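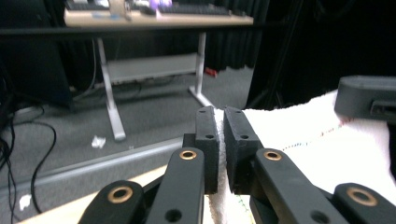

Household Paperwork for Voters Living in Another EU Country

By Rūta Uibo
Updated July 2023

An EU citizen who lives in a member state other than their own can vote there in municipal and European Parliament elections, on the same conditions as nationals. The right is uniform across all 27 countries. The paperwork is not, and most failed registrations I see at the Nokport advice desk come down to a missing sheet, an old address or a form sent to the wrong office. The tips below are for sorting this out at home with a folder, a pen and one free evening.

Check which register you are on

Municipal and European registrations are often handled separately, even where the same town hall keeps both. Being on one does not prove you are on the other. Ask for written confirmation of each and keep both letters.

Some countries enter foreign EU residents automatically once they are in the population register. Others require an application, and a few require a new one after a move. Look up the rule for your country of residence on the website of its election authority, print the page and write the date you printed it in the top corner. Rules change between elections.

Settle the one-vote question early

In a European Parliament election you may vote once only, either for candidates in your country of residence or for those in your country of nationality. Registering in the country of residence normally involves a signed declaration to this effect, and the two countries exchange data to detect double registration. Decide as a household before any form is filled in. Two adults at the same address may choose differently, and each needs a separate file.

Do not assume that registering in one place has removed you from the other. If a ballot from your home country arrives by mail anyway, do not return it. Call the consulate.

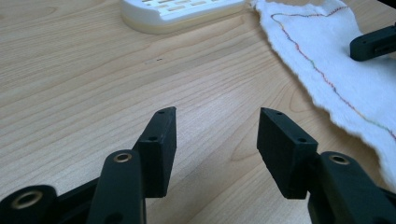 Build the folder

Use one ring binder per household and one divider per adult. Behind each divider, in this order:

Copy of passport or identity card, both sides of the card on one sheet.
Proof of residence.
Last address at which you were registered to vote in your home country. Several countries ask for it, and it is the item people most often have to hunt for.
Confirmation letters, newest on top.
Copies of anything you have signed.

My own section runs to 13 pages. If yours is much thicker, it probably contains polling cards from past elections, which can be shredded once the result is final and you have no complaint open.

Write the municipal reference on the inside of the cover in pencil. Ours is 3673, and the clerk asks for it before the surname.

Fill in the forms

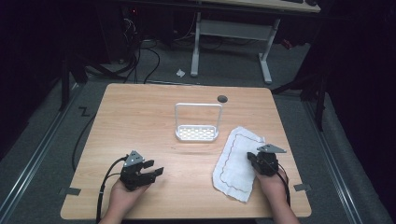 Declaration forms should be completed by hand only where the authority does not offer an online version. Read the entire form first, then fill it in with black ink and block capitals. Names go exactly as on the identity document, diacritics included; my colleague Kęstutis Urbonaitė once had an application returned over a dropped dot. A light wooden table like the one in the photo is fine for the job, but its front edge is rounded, so place the sheet well back from it or the pen will go through the paper on the signature line. Push everything not in use toward the far side. Sign last, after checking the date format, and copy the signed page before it goes into the envelope.

Mail and deadlines

Count back from the registration deadline, and allow seven working days for domestic mail and longer for anything crossing a border. Where the office accepts hand delivery, take a second copy and have it stamped. An email receipt should be printed and filed, including the header.

Put a yearly check in the calendar for September. It takes a few minutes:

Is the address on the confirmation letter still current?
Has any identity document expired?
Has anyone in the household reached voting age? The minimum for European elections differs by country, so check it for the country where the vote will be cast.

Storage

Keep the binder upright, away from the sink and radiator. If it does get wet, open the rings, take the sheets out and lay them singly on a dry towel. Press with a second towel. Do not rub, and do not use a hair dryer on thermal-paper receipts.
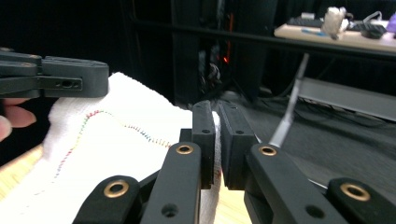

White terry-cloth towel, bunched along one edge of the pad.

A certified translation that has been soaked should be shown to the office before you rely on it. If the stamp has run, order a replacement.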